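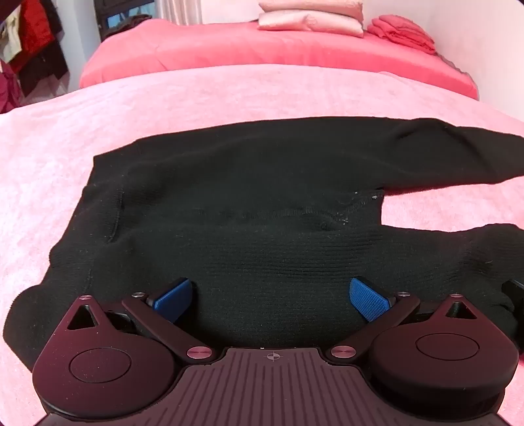

Wanda Pawłowska has folded other people's clothes for 19 years, and she can still tell you which fabrics she doesn't trust. Viscose slides. Cheap linen remembers every crease. Fine black knitwear shows up every bit of lint in the building, and she'd like a word with whoever invented it.

She works at Mazurek, a family-run laundry and garment care business that took on its first automated folding line, a Nadulero, in January. The line handles towels, pillowcases and plain T-shirts. Sweaters still come to the long table by the window, where Wanda and four others do them by hand, sleeves in, hem up, turn, done.

I had expected some grumbling when I visited, and there was a little (the beeping, mostly). But what people wanted to talk about was their shoulders. Toon Van Damme used to fold towels for most of a shift and go home with an ache that lasted through supper. Now he feeds the line, clears it when a corner catches, and spends his afternoons learning repairs from Ilse Vanhove, who has been asking for a second pair of hands at the sewing machine for longer than she cares to say.

It hasn't all been easy. The table is quieter with fewer people around it, and Wanda misses the talk. She also worries about the sweaters. A soft sleeve never lies the same way twice, and grippers are getting better at picking one up.

"They can have the turtlenecks," she told me, smoothing a cuff — and then she went on for quite a while about turtlenecks.

Tineke Leemans, who runs the floor, has promised that any new machine will be tried out by the folders before it's bought. Wanda has asked for that in writing, and it's pinned up by the kettle.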